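Handheld grippers at our pick & pack, anyone else's place doing this? What happens to us after

Posted in: Warehouse & Fulfillment / Shop Talk
11 Sep 2023

tapegun_lou wrote:
Ok so long post, on break, sorry for typos.

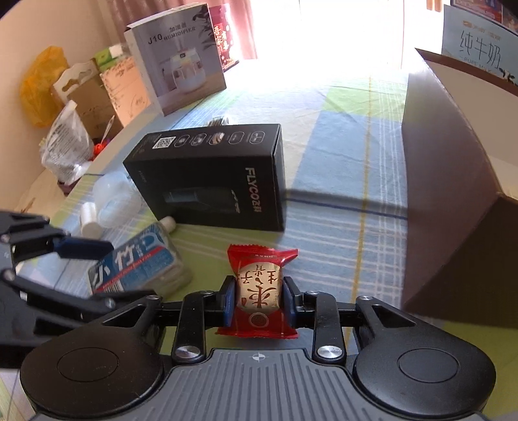 We do small mixed orders at the Kadthorpe building. Snacks, little electrics, bottles, boxes inside boxes, all the junk drawer stuff. Since March they've had some of us doing half shifts with the hand grippers. You squeeze, the fingers close, you pick up the thing, you put it down, next thing. They record it and the arms on line two are supposed to learn from it. Quota is 400 good picks a half shift. Good meaning no drops, no regrab.

Some people are taking sets home for extra hours too, doing it on whatever surface they've got. Paid per accepted pick. I did it for a while.

Thing is nobody from upstairs will say what line two looks like in a year. Asked my lead, got "we're growing into it". Growing into what. So who here has been through it, did your hours go down, did they move you, what did you ask for that you wish you'd asked sooner.

palletjackpete wrote:
You are training your replacement and getting paid per pick to do it. Sorry but that's the whole post.

mezz_level_3 wrote:
Pete says this in every thread lol

We had Planum arms go in at my last building. Before: 179 on the floor, all shifts. When I left it was still close to that but the jobs were different. Fewer pickers, more people on exceptions. Exceptions = everything the arm gives up on. Shiny bags, anything soft, anything that rolls. It's less walking, I'll give it that. My knees are better. But it's dull in a way picking never was, you stand and wait for the light and then you're fixing somebody else's mess all day.

tapegun_lou wrote:
@mezz did exceptions pay the same?

mezz_level_3 wrote:
Same base. Lost the rate bonus tho, bc there's no rate when you're waiting on a machine. That was real money for the fast people. ASK ABOUT THAT. We didn't and by the time we did it was "the structure has changed".

bluebin wrote:
Do the gripper hours count toward your rate average? Ours didn't at first. I was top five on the floor, did two weeks of gripper, came back and my average had tanked because they logged those hours as zero units. Took a month of emails. Check your sheet today.

tapegun_lou wrote:
...checking now

palletjackpete wrote:
Less walking until you're home walking to the mailbox for your unemployment

bluebin wrote:
Pete were you actually ever in a building with arms or

palletjackpete wrote:
Handa sorter, two years. Went from nine of us on that sort to four. So yes.

bluebin wrote:
Ok fair. Did they lay off or move people

palletjackpete wrote:
Moved two. Rest "attrition". They just quit filling the spots, and the four who stayed did the jams AND the carts. Nobody got fired so on paper it's a success story.

conveyor_kid wrote:
Other side of it. I do maintenance on Sjöberg arms now, started as a picker same as you. Asked to sit in when the installers were there, wrote stuff down, kept bugging the lead. When a tech slot opened I was the only one on the floor who knew the error codes. Better pay, days only. So its not all doom.

mezz_level_3 wrote:
How many tech slots were there

conveyor_kid wrote:
One lol. Two now

mezz_level_3 wrote:
Right. Good for you, I mean it, but one slot isn't a plan for a whole floor.

conveyor_kid wrote:
Didn't say it was. Said ask early.

wristbrace wrote:
Nobody's mentioned hands. I did grippers five weeks and my thumb was shot. 400 squeezes is more than 400, you squeeze for the bad ones too. Small upright stuff is the worst, anything you have to pinch dead center and hold level. Report it the first day it hurts. In writing. I waited and they tried to say it was from my phone.

tapegun_lou wrote:
@wristbrace yes!! mine goes numb at the base of the thumb. Thought it was just me. Did they rotate you?

wristbrace wrote:
After I filed. Twenty minutes on, ten off, swap hands. Quota stayed the same so people skipped the ten. You need the quota cut along with the break or its pointless.

homeshift_dee wrote:
I do the at home kind and I like it?? Don't jump on me. I've got a kid and can't do nights. Clear a spot, lay stuff out, an hour here and there. Some bags they want 1000 picks, with a bonus at the end. My best bag 447 got accepted first pass, and the rest went to review and mostly came back ok. Beats the commute.

palletjackpete wrote:
And who pays for the review time

homeshift_dee wrote:
...not them. Ok that part's bad.

bluebin wrote:
Also get it in writing who's on the hook if the gripper breaks at your house. Guy on our shift got a letter.

tapegun_lou wrote:
Back. Checked my sheet. Gripper hours are in there as zero units, every single one since March. I am so mad. Thank you bluebin.

So my list for the lead meeting: fix the averages back to March. What replaces the rate bonus. Quota comes down if we rotate. Tech training posted where everyone can see it, not word of mouth. Who covers home breakage. Anything else?

conveyor_kid wrote:
Ask if training is on the clock. Mine wasnt.

palletjackpete wrote:
Ask for a number. How many people on line two next March. They'll dodge but make them dodge in front of everybody.

mezz_level_3 wrote:
Agree w/ Pete, write down the date

wristbrace wrote:
File the thumb BEFORE the meeting. Today.

tapegun_lou wrote:
Filing it now, break's over. Will update after they talk to us.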